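Cerik Work Table, Large

Supplied by Illau Furniture for Laboratories and Workshops

The Cerik is a large, flat work table intended for teaching rooms, test rooms and light workshops. It is offered in a single brown finish with a matt surface, chosen to limit glare under ceiling lighting and to allow small parts to be seen easily against it. The top is made in one piece, without a join, and may be ordered with or without fixing points for bench-mounted equipment.

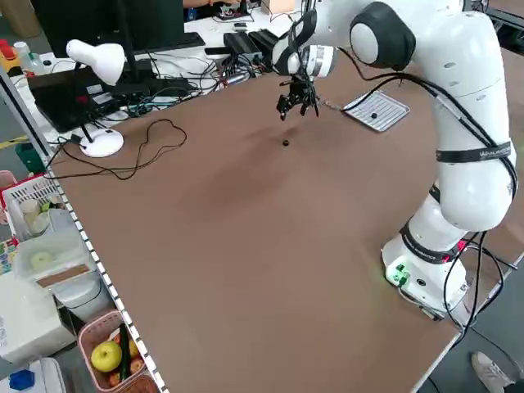
Cerik table, brown finish, with desk lamp and white back desk.

Desk lamps, monitors and keyboards are not included in the price of the table. Customers who require a separate surface for screens and power supplies are advised to consider the Mabuza back desk, which is finished in white and is made to the same height as the Cerik so that the two may be placed together.

Fixing points

Where equipment is to be bolted down, positions should be marked on the plan supplied with the order form. Holes are drilled at our own works before delivery. Up to 30 fixing points are included in the price; further points are charged singly. Drilling on site is possible but will affect the guarantee on the surface.

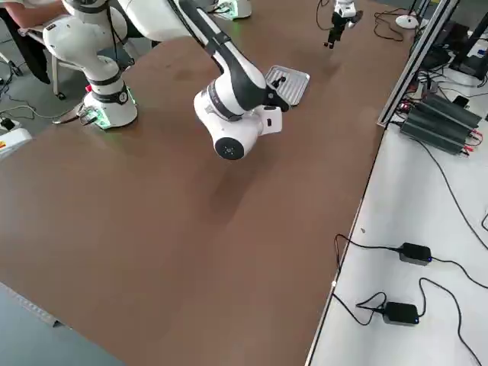

Fixing points may be placed near the edges as well as towards the middle of the top, subject to a clear margin at each corner. Customers ordering more than one heavy item for the same table should state the weight of each, in order that the underframe can be matched to the load.

Care of the surface

The finish should be wiped with a soft damp cloth and dried. Abrasive pads and strong solvents must not be used. Light scuffs and pale streaks are to be expected with daily use, particularly where metal trays are moved across the top - they do not affect the strength of the table and are not covered by the guarantee.

Details

Length: 2,000 mm
Height: 92 cm, fixed
Finish: brown, matt
Guarantee: 2 years on the top and underframe
Delivery: to a ground-floor room; upper floors by arrangement

Ordering

Orders are accepted from schools, colleges, public bodies and registered firms. A written quotation will be issued on receipt of the room plan. Tables are made to order at Dranamska and are delivered assembled wherever access allows. Doorways and lifts should be measured before an order is placed, as the top cannot be divided.

Related products: Mabuza back desk; Cerik underframe, heavy load; surface repair kit, brown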